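Laundry day at home, 7 July 2023. I write a small thread, maybe it helps somebody with a small flat like mine.

1/ In February I moved to Gendham and there was no place to dry clothes. I had only one chair and it was always full.

2/ So now I have a metal pole, fixed to the wall with a small round bracket. I paid 849 for the set from Pelley. My first plan was to spend 100, so you see how good I am with plans.

3/ Before hanging I look at what I have and put the colors apart.

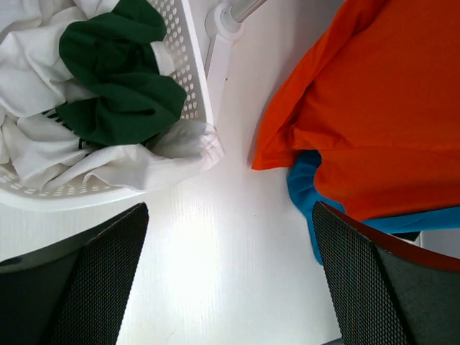
White and dark green in the basket, orange next to it.

4/ The orange one I always wash alone now. Last winter it made 4 white shirts pink, and I still wear them at home.

5/ For hangers I use the light blue plastic ones.

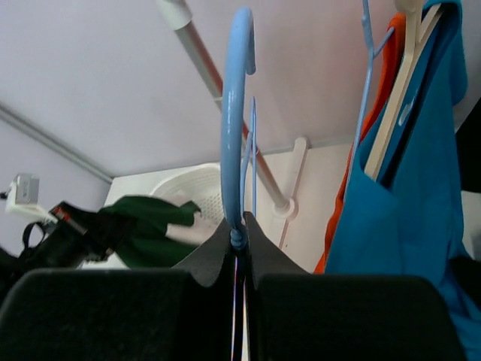 6/ I put each shirt on its hanger first and close the top button, then the collar keeps its shape. Heavy things go near the wall.

7/ If you know a good way to dry socks, please write me. I have too many of them.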